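[arbridge-home] Re: Packing up a kitchen and a workroom, what order?
From: Tegan Treloar
To: arbridge-home list

Karine, I've put my answers between your paragraphs. We did the Tradden house in September and I still have my notes.

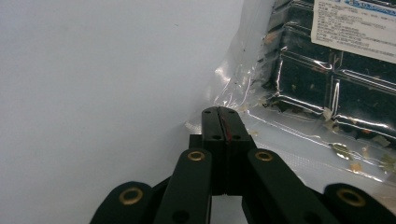
I've cut the part of your message about the van, as Radymyr has already answered it and he knows more about vans than I do.

Karine Vachon wrote:
> We have to be out of the house in Ollunthorpe by the end of
> next month. The bedrooms don't worry me. The kitchen and the
> workroom do, as both are in use every day and I can't see how
> to start on either without losing something we need by teatime.

Start with whatever is highest up and furthest back. In our kitchen that was the cupboard over the fridge, which held a fish kettle, two jelly moulds and a preserving pan. All of it went in one box and we never missed any of it. After that do the spare crockery. Keep out one plate, one bowl, one mug and one set of cutlery for each person, plus one extra of each for a visitor, and wrap the rest. You will be washing up more often. We found we had the sink clear every night for the first time in years.

Leave the kettle, one saucepan, one frying pan, a wooden spoon, a sharp knife, a tin opener and a chopping board until the last morning. I'd add a roll of bin bags and a tea towel. They all go in a washing-up bowl with the washing-up liquid, and the bowl goes in the car with you.

> How many boxes should I get? Nantana says to buy twice as many
> as I think.

We used 86 for the whole house and I had bought 60 to begin with, so Nantana is nearer than I was. Of those, 22 were kitchen and 19 were workroom. The rest hardly matters for your question. The ones I liked best were the 30 litre size. Anything bigger and somebody fills it with books, or with tins, and then it stays where it is until two people are free. I did buy four very large ones and used them for cushions, lampshades and the slow cooker in its own packaging.

Don't pay for all of them. Rungnapa got a good number from the greengrocer behind Petchrat, who flattens his on delivery days and is happy for you to take them before eight in the morning. Banana boxes have a hole in the bottom, so put a piece of card in first. Egg boxes (the big outer cartons) are very good for glasses.

> I have bought a roll of labels from Petchrat. It is a roll of
> 2,000 and I don't know what I was thinking.

You will be giving those away at Christmas. We wrote straight on the boxes with a marker, on one short side and on the top. If you are going to use the labels, put them on the side as well as the top. Once the boxes are stacked you can't read the tops.

What we wrote was the room it was going to, then a number, then two or three words. KITCHEN 7, BAKING TINS, SCALES. The number matters more than the words. I had a notebook with the number and a longer list, and when we wanted the scales on the first evening I could look it up and go straight to the box. Two boxes never got a number and one of those had the telephone charger in it.

> What did you do about jars and bottles? I have a shelf of
> vinegars and oils and I don't trust the lids.

I didn't trust ours either. Take the lid off, put a square of cling film over the neck, screw the lid back down, and stand them upright in a box with dividers. Fill the gaps with tea towels and napkins, which you have to pack anyway. Write THIS WAY UP on all four sides. We lost one bottle of soy sauce, and that one I had laid flat to get the flaps closed.

Anything with less than a quarter left in it, use up or pour away. I spent a fortnight cooking from the back of the cupboard and we ate a great many lentils. Flour and sugar went into freezer bags inside their own packets. Spices I put in a biscuit tin with the lid taped on. If you have any that have lost their smell, leave them behind, in the bin.

> Then there is the workroom. It is mostly small things: screws,
> hinges, picture hooks, thread, buttons, brass eyelets, bits of
> chain. They are in tobacco tins and jam jars and a few are in
> nothing at all.

This took me longer than the kitchen and I'd do it differently another time.

I began by sorting. I tipped out everything on the bench and tried to get every screw in with its own kind. After three evenings I had one corner of the bench done. Then I gave up on it and packed each tin exactly as it was, with masking tape round the lid, and wrote on the tape what was mostly in it. That took one evening. I did the sorting after the move, a tin at a time, with the radio on, and it was quite pleasant then.

For things that are in nothing at all, get some freezer bags with the white strip you can write on. Eyelets and press studs want the thicker kind of bag, as the thin ones get holes at the corners. If you have the setting tool for your eyelets, put it in the same bag as the eyelets it fits. I packed mine separately and had three sizes of eyelet in one house and the tool in my sister's garage until Easter.

I had a box of 1,000 upholstery tacks that came open in the boot of the car. Tape round the lid twice. I'm still finding them.

Threads and bobbins went in a shoe box with the spools standing on end, and a sheet of foam on top so that they couldn't turn over. Scissors and blades I rolled in an old towel with an elastic band at each end and wrote SHARP on a bit of tape. Glue, varnish and white spirit didn't go in with anything else. They travelled upright in a bucket, in the car, with the window down a little.

> Should I take the shelves down before or after? They are
> screwed to the wall and the landlord wants them gone.

After the boxes are out of the room, but not on the last day. You'll want the holes filled and dry before you hand over the keys. As each shelf comes down, put its screws and brackets in a bag and tape the bag to the underside of that shelf. Mark the shelf and its place on the wall if you mean to put them up again in the same order. I used chalk, and it rubbed off, so use masking tape and a pencil.

The filler we used went on pale and dried a bit darker. Two thin goes are better than one thick one. Sand it lightly in between.

> Last thing. Where do you put the full boxes? We have no spare
> room and I don't want to live in a corridor of them.

Along one wall of the room you use least, heaviest at the bottom, and no more than four high. Leave enough space to open the window and get at the sockets. We used the dining end of the front room and ate at the kitchen table. Put the kitchen boxes nearest the door so that they go in the van last and come out first. Radymyr's message says the same and he is right about the beds too: whatever you do, the bedding should be easy to get at, and so should the screws for the bed frames.

A few other things, in no order:

Take the drawers out and carry them as they are if they hold light things. Ours with the tea towels went across with a bit of old sheet tied round it.

Defrost the freezer two days before. One day wasn't enough for ours and the hall carpet got wet.

Plates go on their edges, like records. I had always laid them flat. We broke none this time and we broke five the time before.

Clean the insides of the cupboards as you empty each one and then keep the doors shut. If you leave them open people put things in.

Have one box with no label that belongs to the last day. Everything you come across on the last day goes in it.

I have 40 or so of our boxes flat in the shed if you can collect them. They are sound apart from the soy sauce one. I also have two rolls of brown tape and a tape gun that works if you hold it at an angle. I'm in most evenings after six, and Rungnapa has a key if I'm not.

Tegan

--
arbridge-home: household, mending and moving, for Arbridge and Ollunthorpe
To leave the list, send a message with the word "leave" as the subject.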